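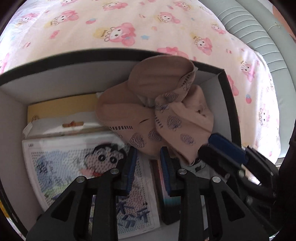
Sorting a Keepsake Box on the Bed

Home | Kitchen | Laundry | Storage | Workshop

A bed is a good place to go through a box of small things. It's the right height for your back, and anything you drop lands on something soft. Pull the sheet flat first and set the box down in the middle, away from the edge.

An open box with white inside walls is easier to work from than a dark one. Pale cards and envelopes still hide against the white, so run a hand along each side before you call it empty.

Stand the paper up

Envelopes, greeting cards and loose sheets keep best on edge. Put them against a wall of the box with the stiffest piece on the outside. The pale yellow one at the back is standing the way you want it. A stack of colored cards can go on edge too, as long as something next to it stops it from fanning out.

Lay dot pictures flat

Pegboard pictures, like the Crayon Shin-chan one in this box, snap or shed pieces when they lean. Lay them face up on a level base. If you have more than one, put a sheet of plain paper between them - not newspaper, the ink comes off on white.

If a piece does come loose, tape it to the back of the board in a small bag. I use the 9 cm bags from Furudus, sold in packs of 400, and one pack has lasted me since I started this page.

Fabric goes in last

Soft hats, pouches and other cloth things are your padding. Shake them out, fold them once and tuck them into the gaps. Don't put them at the bottom, where they get flattened and you forget you own them.

Leave the wrapping on

Anything still in clear plastic can stay in it if the plastic is clean. Leave tags on as well until you decide whether the item is staying. Once it's yours for good, snip the tag and write the date on the underside.

Closing up

The lid should sit down without pushing. If it won't, take out one thing and start a second box. Store it under 13 inches high if it has to slide under a bed frame - measure yours first.

Contact | © Prisasari Home Tips, March 29, 2022 | Back to top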